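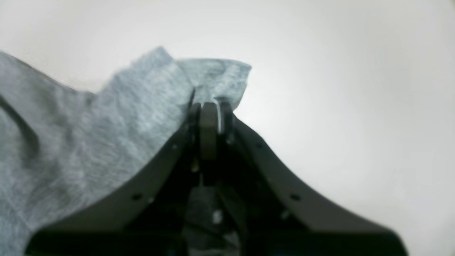
Do you have to book the night train to Gorkau before Christmas? Book it if you want to lie down. Seats are sold on board until the train is full, but berths are gone early in December.

I took it again last week, so a few notes for people who asked.

It leaves from platform 4 at Auer. The board in the main hall shows it late. Go by the paper timetable next to the ticket office.

There are 2 sleeping cars, both at the back. If you walk in from the front you have to drag your bag through the whole seated section, and people have their legs out.

Lower berth is warmer. Upper berth has the reading light that works. I take the lower one and bring a headlamp.

The blanket they give you is thin. I wear a sweatshirt and wool socks to bed. The heat goes off after Zullthorpe and doesn't come back until morning.

Food: a cart comes through once, right after departure. Coffee, crackers, a cheese roll. Mirjam Lanz wrote me that she got soup on the Friday train. I've never seen soup.

Zullthorpe stop is 16 minutes. You can get off and stretch. The kiosk there is closed at that hour, but the drinks machine on the platform takes coins.

Conductor wakes you half an hour before your stop if you fill in the card on the door. Fill it in. I didn't one year and woke up in Venero, then waited 5 hours for the train back.

Bikes: no. Skis: yes, in the rack by the door. Dogs: in the seated cars only, with a ticket.

Florian Eder asks about the price. A berth is more than a seat but less than a room near Gorkau station. I buy the one-way twice, as the return fare ties you to a date and you pay again to change it.

The washroom has cold water only. Bring your own towel and something to drink.

Arrival is before the buses start. The waiting room at Gorkau is open and heated, and the bakery across the street opens early. Poppy seed rolls are good there.

Correction from Pirmin Kuster: the bakery is closed Mondays. So if you leave tonight, 16/12/2018, eat on the train.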